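I'm looking for a few people to come and help me with sleeves. Yes, sleeves! My name is Aravind Shetty, and at Hukari I look after the tabletop work, which this season means shirts, cuffs and the hands that go in them. We have 154 garments on the list and I can't get through them on my own.

**What you'd be doing**

- Dressing a lifelike hand in a shirt sleeve and laying it on the table so the cuff sits naturally
- Buttoning, rolling and smoothing (plaid is the hard one — the lines show every twist)
- Writing a short note on each sleeve before you swap it for the next

You don't need any sewing background. Patience helps, and so does being picky about wrinkles. If you're the person who straightens other people's collars at weddings, please write to me!

**Hours and pay**

Sessions run 2 hours, mornings or afternoons, starting in April. The full run pays $900, and lunch is on us. Andri Hubmann does the scheduling and is pretty good about school pickups and dentist appointments.

We're in the Sidley building, second door past the loading dock. The table is pale, with plain light walls, and a plaid sleeve on it looks like this:

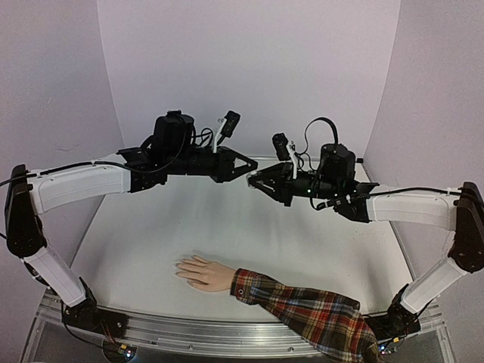
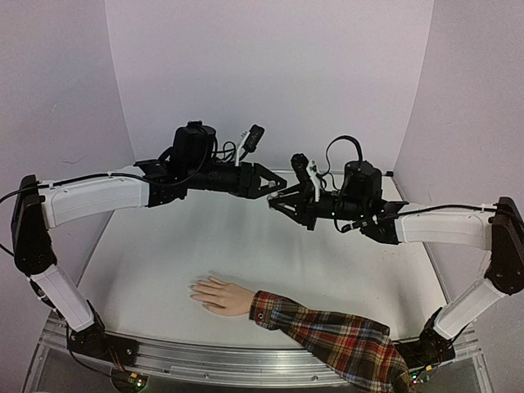
To apply, send me a few lines about yourself and the times you can do. No résumé needed, though I'll happily read one. Tell me if you're left-handed too — I'm short on lefties. Street parking fills up by nine, so the bus is the better bet for morning sessions.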